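Subject: Re: Play kitchen things for the Forden room

Hello all,

thank you for the quick answers. I tried the plate and the corn on our floor today. The floor is gray with many dark flecks, so small things are easy to lose on it, but yellow corn I can find from the door – also without my glasses.

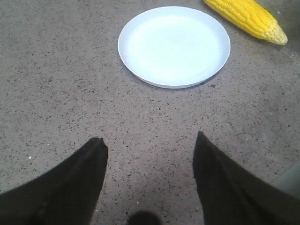 On Tuesday, July 5, 2022, Ragnarsson list wrote:

> White plates are fine for us too. Please don't order the set of 190 pieces, we have no shelf for it. Can we wait until November?

For me November is good. I will ask Uveo to hold the price for 2 plate sets.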